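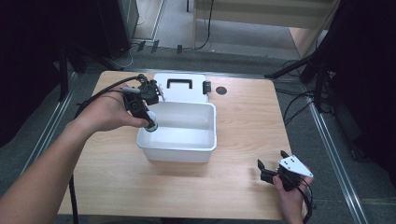 Figure 4.1 Two hand-held grippers and an open storage box on the work table.

Chapter 4
Teaching by Hand and Teaching from a Distance

4.1 What the teacher gives to the robot

In Chapter 3 we wrote the movement of the robot as a list of points. This works well when the part always lies in the same place. It works badly for a box with a lid, a soft bag or a cable, for the list of points becomes very long and still some case is missing. In the present chapter we take another way. A person does the task, the movement is recorded, and the robot must learn from the recording how to do it again.

One full performance of the task, from the start position to the end position, will be called a demonstration. A demonstration has two parts which must not be confused. The first is what was sensed, for example the camera pictures. The second is what was done, which means the path of each hand and the opening of each gripper. If the two parts do not carry the same clock, the demonstration has little value, even when the person worked perfectly.

We will study three methods of giving demonstrations:

Guiding. The teacher holds the arm of the robot itself and moves it through the task.

Remote control. The teacher moves a leader device and the robot follows at once, in the same room or in another one.

Hand-held tools. The teacher holds a gripper in each hand and does the task directly. The robot does not need to be present.

The third method, shown in Figure 4.1, takes most of this chapter. It is quick, and a new teacher learns it in one morning. Its weak side is that a human arm can reach places which the robot arm cannot. A demonstration may look very good and be impossible to repeat. Section 4.4 explains how to test the reach before the recording and not after it.

4.2 What the gripper camera sees

When a camera is fixed to the tool, its view moves together with the hand. The fingers remain at the same place in the picture and the table moves behind them. The student should compare Figure 4.2 with Figure 4.1 and ask which facts about the task are present in one and absent from the other.
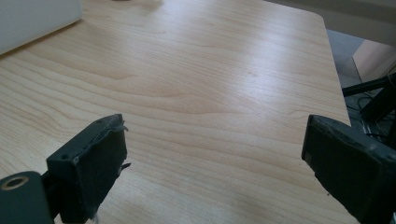

Solange Cordeiro objects to the comparison. In her letter on the first edition she wrote that students should begin with remote control, "because there the robot refuses what it cannot do, and the student feels this refusal in the hand". With hand-held tools, she adds, the mistake is found only in June, when the course is nearly finished.

I accept half of this objection. At Stomport we taught both orders, and the groups which began with remote control did ask better questions about reach. They also recorded far fewer demonstrations. In the Rangel exercise, used again at the end of this chapter, one group collected 112 demonstrations by remote control and another collected 1174 with hand-held tools in the same number of afternoons. After checking, 18 of the first set were rejected. The checking of the second set is left to the student in Problem 4.6.

4.3 Before the first recording

The following words are needed from here on. An episode is the stored file of one demonstration.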